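Sim demos all look the same to my policy. Collect more, or collect different?

Asked in Learning from Demonstration, November
Posted by burotis_fan

I've been recording teleop runs in a simulated workcell (built on Burotis, wrist view through a fisheye lens). I'm up to 1,982 episodes, and my right thumb has filed a complaint. The policy does fine if everything sits exactly where it sat when I recorded. Move the blue board a little and the arm goes confidently to where the board used to be, like a man returning to his old parking spot.

The start of a typical run, from the wrist:
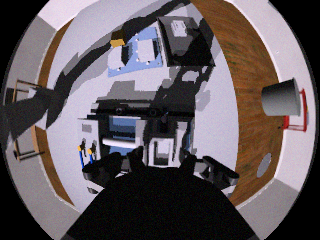

Data collection > Simulation

The lights never move between episodes, so I get the same big shadow across the table every time. Room, bin and floor also stay put. I could push on to 3,000 episodes by brute patience. Is there any point?

ternham_basement
More data is always better. Just keep going. I did over 3,000 on Strazds and it worked great.

slowgripper
With respect to the previous reply, more of the same is how you got here.

Stop recording for a day and write a reset script. Shift and rotate the board, move the black box, and swing the light so that shadow lands somewhere else. Then record 40 episodes with the new resets, mix them in, and test on layouts you held back. I used 4 held-back layouts and was humbled by three of them.

Two more things. Start some runs with the gripper slightly off, so there are recoveries in there. And don't crop the black corners off the fisheye in training and then forget to crop them at test time. Ask me how I spent my October.

burotis_fan
Script is written. The first random reset put the board inside the box. Adding a collision check tonight.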